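The Long Way Around the Lake

My sister-in-law keeps a cabin at Bruva, 38 miles past the last decent grocery store, and every November she lets me have it to myself for 4 nights. I look forward to it the way I used to look forward to summer vacation. I pack too many sweaters and too many books (I have never once finished a book there), and I drive up with the radio off, talking to myself the whole way.

I've come to believe that people ought to take a vacation alone now and then, even people who love their families to pieces, as I do. My friend Oleksandra Levchenko thinks this is nonsense. She says a sunset with no one to poke in the ribs is half a sunset, and she has a point. I did turn around on the dock last year to say "look at that" to an empty chair, and I felt a little foolish, and then a little sad, and then I went in and had toast for supper.

But I had toast for supper! At 4:30 in the afternoon, standing up, in my robe. There is a freedom in that which I can't seem to find at home, where supper is a negotiation and the robe raises questions.

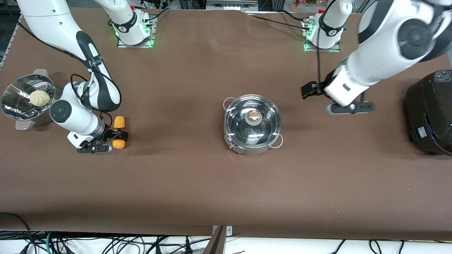
What the quiet does

The first day is always hard. I check my phone, I wipe down counters that are clean, I wonder if I left the iron on. By the second morning something loosens, and I walk the long way around the lake — 3 hours, if I stop to look at the ducks, and I always stop to look at the ducks. I remember songs my mother sang. I think kindly of people I was cross with in the spring.

And then, by the last evening, I've had enough of my own company and I want noise. I want my grandsons fighting over the good blanket and my husband asking where the scissors are. I drive home faster than I drove up, I'm afraid, and I come through the door so glad to see every one of them that they look at me a bit strangely.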